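Grumwood wants a new arena, and I have questions

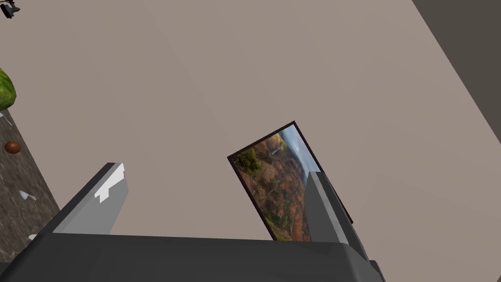 The Grumwood indoor lacrosse club put out its big announcement on Tuesday, and by lunch my inbox was full of people asking if I was excited. I'm not, or not yet. The plan is to leave the old Prendix rink and move into a building in Zellmont with 2813 seats, which is a nice exact number for something that doesn't have a signed lease. I read the release twice looking for who pays for what. Most of it is as bare as a stretch of plain taupe with a charcoal strip along one side, and you can project whatever you like onto it. The word "vibrant" shows up four times. The word "parking" doesn't show up.

I've followed this team for eight seasons. I like this team. I sat through the winter they won three games, and I sat through the one where the goal horn broke in December and a guy in the press box played it off his phone. So please don't write to tell me I hate lacrosse.

What bothers me is the math. The club says attendance is up 40 percent. Up from what? The season they're comparing against had two home games moved on short notice and one played on a weeknight during an ice storm. My own kid's middle school band would be up 40 percent on that. If they'd put out the gate numbers for every home date, I'd happily look at them and maybe eat my words. They haven't, and I've asked.

Then there's the roster. We lost 13 players in the off-season, which is more than half the team, and the one everybody should be talking about is Lowri Penry, the assistant coach who ran the defense. She's gone to Wihongi. The club gave her one line at the bottom of a post about season ticket colors. Last year the defense was the only part of this team that worked from October on. The power play was a rumor. They'd win the faceoff, pass it around the outside until the shot clock got loud, and throw it at the goalie's chest.

You can say a new building brings in better players, and I've heard that one before. I heard it when they got the new turf, and I heard it again with the new locker room. Players I've talked to over the years mostly want to be paid on time and to not share a bus with the equipment. Zellmont is also a longer drive for almost everyone who comes now, and the last bus back leaves before a late game would finish. Maybe they'll move the start times — the release doesn't say.

I'll still be at the opener, same section, same terrible nachos. I'm renewing one seat this year instead of two, and I told the ticket office why. The woman on the phone was very polite about it and said she'd pass it along.

If anybody has seen an actual lease, or even a draft of one, my email is on the contact page.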